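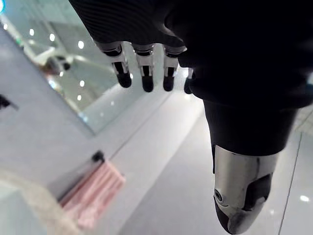 Figure 1. The gloved four-finger-and-thumb hand of the Orham platform, open over the tiled floor beside the glass panel.

4.3 Unintended contact and the towel snag fault

The failure which we discuss in this section was not expected by us, and it did not appear in the bench trials. It concerns the moment when the fingertip is already inside the cloth and the controller believes that it is still above it. We call this fault "late contact". In the logs it looks like a normal approach, but the arm continues to descend after the tip has touched, and the cloth is then dragged or pinned against the surface under it.

The hand wears a fabric glove over the palm and the base of the fingers. The glove was introduced in June to keep lint out of the joints, and from the mechanical point of view it does this job well. However, the glove sleeve on the thumb adds a small elastic load to the flexion joint. Our contact detector, named Lamutow, compares the measured motor current with a model of free motion, and this model had been identified without the glove. The consequence is that the detector sees a residual even in free air. To avoid false stops, the threshold was raised by the operator on site, and the change was not entered in the configuration record. We consider this missing entry to be the first cause of the fault, before any question of algorithm.

The second cause is related to the surroundings. The task area was next to a glass panel, over large glossy tiles. Both surfaces reflect the ceiling lights, and the depth estimate from the wrist camera is known to be poor on such material. When the floor height cannot be estimated with enough confidence, the Bureo planner takes the last valid value and keeps it. This behaviour is correct for a flat floor. It is not correct when a folded towel has come between the hand and the floor, as the height of the pile is then ignored.

On 14/10/2021 we ran 85 approaches to towels with the raised threshold and the old current model. Late contact occurred in three of them. In two cases the arm stopped by its own joint torque limit and the towel was only pressed. In the third case the finger closed while it was pressed in the cloth, some loops of the pile entered a gap in the finger mechanism, and the following lift pulled the towel sideways. The emergency stop was pressed by Rukhsana Dogar. No person was inside the working area and no part was broken, but the towel had to be released by hand with the drives off, and the procedure for doing so was not written anywhere at that time.

We want to be careful about the rate. A number of three in 85 looks small, and it should not be read as the probability of the fault in normal use. The towels were placed on purpose in positions which are difficult, with a fold near the approach point. A white fingertip pushed into pink terry pile, close to the base of a raised fold, shows the geometry which gave us the most trouble. The soft loops give way before the current rises, so that the contact signal is spread over a long time and has no clear edge. With a flat woven fabric the same descent gives a sharp step, and even the raised threshold would catch it.

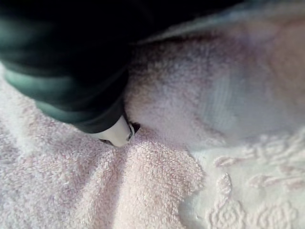 Sohail Abbasi objected, when an earlier draft of this section was circulated, that the pile is being blamed for what the threshold did, and that with the original value all three events would have been stopped in time. We partly agree. We replayed the recorded currents with the original threshold, and two of the three events are detected before the torque limit is reached. The third is not. In that record the residual remains low during the whole descent, and it rises only after the finger begins to close. For this reason we do not accept the threshold as the only explanation, although it is certainly the larger one.

Three changes were made after the analysis. The current model was identified again with the glove on, using 1,318 free-motion segments, and the threshold was returned to its original value. The planner is no longer permitted to reuse an old floor height when soft objects are in the task list; it must slow down and search for contact instead. Finally, the closing of the fingers is blocked until the Miah supervisor has confirmed that the descent has ended. This last rule costs time in every grasp, and the operators have complained about it, but we have kept it.

What remains open is the gap in the finger itself. A loop of cloth can still enter it if the finger is pressed deep enough, whatever the software is doing. A flexible cover for the gap is in preparation. It has to survive up to 3,000 closing cycles before we will use it outside the laboratory, and the first samples have not yet been tested with the glove.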